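Open day at Kasgate

I drove out to the Kasgate workshop on Wednesday for the Merkov open day. It's 23 miles from Plindthorpe and the sign is easy to miss – look for the tire shop and turn right after it. Parking was free.

They let us in ten at a time. The first stop was a conveyor that sorts parcels, and I didn't stay long. I've seen those before.

The two-arm table

I spent most of my visit at the table where two arms handle clothes. The woman running it told us they had done 258 sessions with clothing since September, and that heavy cloth gives them more trouble than T-shirts. Seams and buttons change how a piece hangs once it's picked up. I asked if the arms were following a fixed program. She said no, and that the small cameras on the wrists matter more than the big one overhead. The arms move slower than I expected. A man next to me got bored and left.

Dark cloth between the fingers, with the other arm pointing down at it and a denim cap on the table.

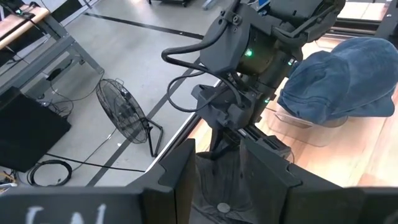
Getting there and what it costs

Entry was $5, cash only. The Calvo bus stops at the end of the road, but the last one back leaves at 5:10. Coffee was 80 cents from a machine by the door. They plan to open again in the spring and I'd go, but earlier in the day.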